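Pedestrian and Scooter Safety Walk — Checklist with Comments
Grunlow Street corridor, Sterby Avenue to Petridis Road
Date of inspection: 7/25/22
Inspector: Juniper Bellamy

Ratings: OK / Repair / Urgent. Comments are required for anything other than OK.

1. Crosswalk markings
Sterby Avenue, north leg: OK
Sterby Avenue, south leg: Repair. Outer bars worn through in both wheel paths. Stop line still legible in daylight.
Petridis Road, all legs: OK

2. Pedestrian signals
Push buttons respond: OK at Sterby. Urgent at Petridis, southeast corner. The button sticks in and the call does not register. Ticket 503 opened the same day.
Countdown display: OK at both intersections. Walk time was not measured on this visit.
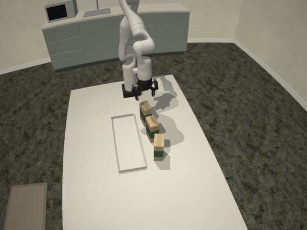 Robot arm at the far end of a white table, with tray and upright packages.

3. Street lighting
Pole 67: Repair. Lamp cycles off and on, dark for about two minutes each time. The bus stop is directly under this pole.
Remaining poles: OK
Comment: Lighting was checked after sunset with the shop signs on. Recheck pole spacing near the Prirach driveway, where the sidewalk stays dim even with every lamp lit.

4. Scooter parking and bike lane
Marked corrals clear of the curb ramp: Repair. The Sterby corral is painted too close to the ramp, and a scooter parked in the end space narrows the ramp opening. Move the end line back.
Lane surface: Urgent at the utility cut in front of the Prirach building. Patch has settled below the lane, leaving a lip across the direction of travel. A front wheel of scooter size can catch on it. Cone placed; crew notified by phone.
Lane symbols: OK

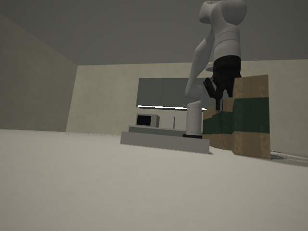
Black gripper, fingers partly open, over stacked cardboard boxes.

5. Sight lines
Sterby, northwest corner: Repair. Hedge is above the height limit and hides a child from a driver turning right. Notice mailed to the owner.
Petridis, southwest corner: OK — the parked trailer listed last time has been removed.
Driveways: OK, except Prirach. Drivers leaving the lot have to pull over the sidewalk to see oncoming traffic. A mirror was suggested before and declined. A stop bar behind the sidewalk would be cheaper.

6. Signs
Speed limit, both directions: OK
No Turn on Red, Petridis eastbound: Repair. Sign has rotated on its post and faces the sidewalk. Tighten bracket. 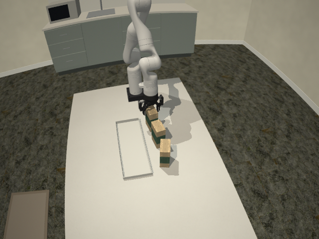 7. Follow-up
Urgent items (2) go to street maintenance with this form attached. Repair items are held for the August work order unless the crew is already on the block. Pole 67 belongs to the utility and needs a separate request.
Reinspect the Petridis push button and the Prirach patch after the work is reported complete. Do not close either item on the phone report alone.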